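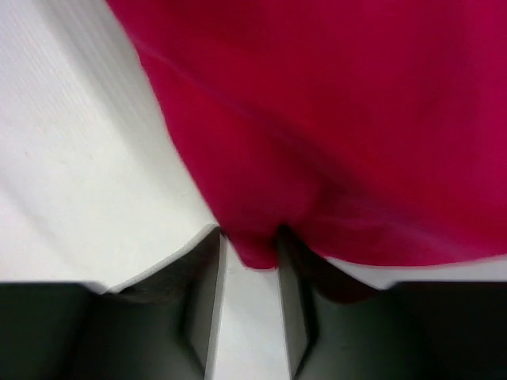 Jaltgate Memorial Bench

A three-seat outdoor bench for schools, sports clubs and hospital gardens that want to remember a pupil, player or member of staff. Made to order by Eskildsen and delivered with the engraved plate already fitted.

Price: £806 including plate and ground fixings
Lead time: 4 weeks from approval of the wording

Timber and finish

The seat and back are oak, left untreated, and will turn grey over the first couple of winters. If you would like to keep the original colour, oil it once a year in dry weather. The frame is galvanised steel. We can powder coat the frame in a school or club colour, so please send us the colour reference with your order, as we can't match from a photo or a jumper.

The plate

Plates are brass or stainless steel, fixed from behind so that there are no screw heads on the front. There is room for a name, dates and two lines of text. Most schools ask the family to choose the words, and we are happy to send the proof to them directly. Nothing is engraved until we have a reply in writing from whoever you name as the contact. 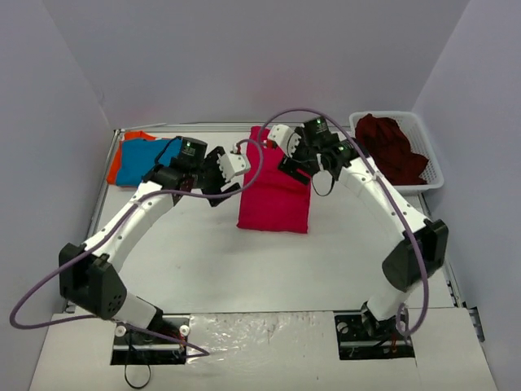 If the wording changes after engraving, a second plate is charged at cost. Spelling mistakes on our side are put right free of charge – send us a photo and keep using the bench in the meantime.

Delivery and fitting

The bench arrives in one piece and needs two people to lift it. Fixings are supplied for concrete or paving. For grass, order the Dolorix ground anchors as well. We can deliver before the school day starts, or on a Sunday if the site is busy during the week. Please tell us if there is a date for the dedication when you order. Benches for a December dedication should be ordered by the end of October.

Longer versions

Two longer benches are made on the same frame, for playgrounds and pitch sides:
Jaltgate Long, straight, 3,237 mm
Jaltgate Long, curved, 3,356 mm measured along the front edge

Both are priced on request and come in two sections.

Questions about wording go to Sudheer Pillai. For fitting and site access, ask for Balakrishnan Krishnan.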